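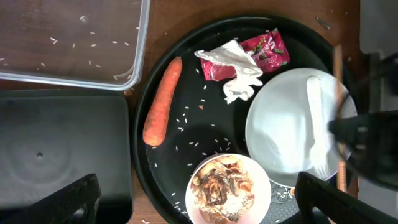

A round black tray holding a carrot, a white plate and used wrappings.

Table clearing

Table clearing, also called clearing away or, in the catering trade, bussing, is the removal of dishes, cutlery, leftover food and rubbish from a table after a meal or between courses. It is usually followed by scraping, stacking and washing up. The term covers both household practice and paid work in restaurants, canteens and hotels.

Terms

In British homes the usual phrase is "clearing the table", and the person doing it seldom has a title. In restaurants the work may fall to waiting staff or to a separate table clearer. North American English uses "busser" or "busboy" for the same post, and "bus tub" for the deep box in which dirty dishes are carried. In self-service canteens customers are often asked to clear their own places and take their trays to a hatch, rack or moving belt.

Order of work

Practice differs between formal and informal service. At a formal table, plates are taken away only when all the guests at that table have finished the course. Serving dishes go first, then dinner plates, side plates and any cutlery that will not be needed again. Salt, pepper and bread are removed before the dessert. Glasses stay until the end of the meal.

In informal settings the order matters less. Plates may be collected as each diner finishes, though some guests find this hurried. Scraping plates at the table is common at home and discouraged in most restaurants.

Trays

Trays allow several items to be moved in one trip. Round trays are common in bars and restaurants and are normally carried on one hand, with the heaviest items placed over the palm. Oblong trays are more usual in canteens, where they are carried in both hands and slide along a counter rail. A raised rim keeps items from slipping off and holds small spills. Some trays have a rubber or cork surface to stop glassware from moving.

Sorting

What is cleared is generally divided into food waste, dry rubbish and items for washing. Raw vegetable peelings and plate scrapings can go into a food waste bin where a collection exists. Paper napkins are accepted in some food waste schemes and refused in others. Sweet wrappers made of plastic film or foil are normally treated as general rubbish. Unused whole fruit and vegetables may be returned to the kitchen in a home, but food that has been on a customer's table is usually thrown away in a commercial setting.

Washing and racking

Plates that are to be machine washed are scraped and placed on edge between pegs, so that water can reach both faces.

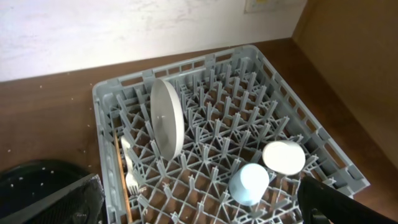
Commercial machines mostly take square racks, which can be filled beside the sink and pushed straight into the machine. Peg racks are used for plates and trays, open racks for cutlery and bowls, and divided racks for glasses. Plates in a rack should face the same way and should not touch. Once the cycle has ended, the rack is left to stand so that the plates dry in the air, which avoids the use of cloths.

Household customs

In many families clearing the table is among the first household jobs given to children, often starting with cutlery and unbreakable dishes. Guests in Britain commonly offer to help, and hosts may accept or decline without offence.

See also

Table setting
Dishwashing
Food waste
Waiting staff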